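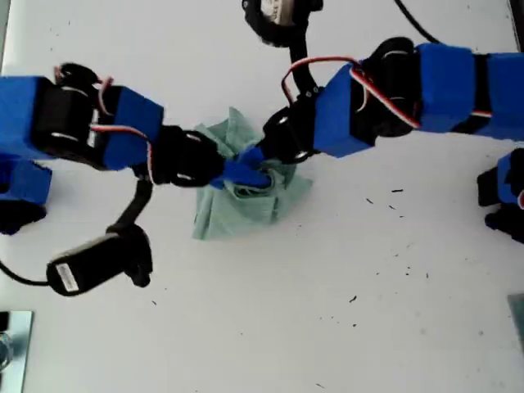 Jastico runs prize draws for retailers and opened its Rutherford office to clients in June. We arrived at 2 pm and started with entry checking, where staff match each form to the age and residency rules. A pale green cloth lay crumpled on a white tabletop on the way through.

The Prindach draw had 356 valid entries and 13 prizes. 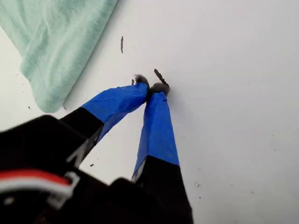 Winners are drawn by computer and given a fortnight to claim. Unclaimed prizes are redrawn. There was a dark brown twig on the white surface, near the green cloth. Parking is at Bultwood, 100 metres away.

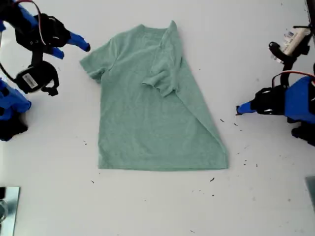 Green T-shirt, partly folded, left sleeve still out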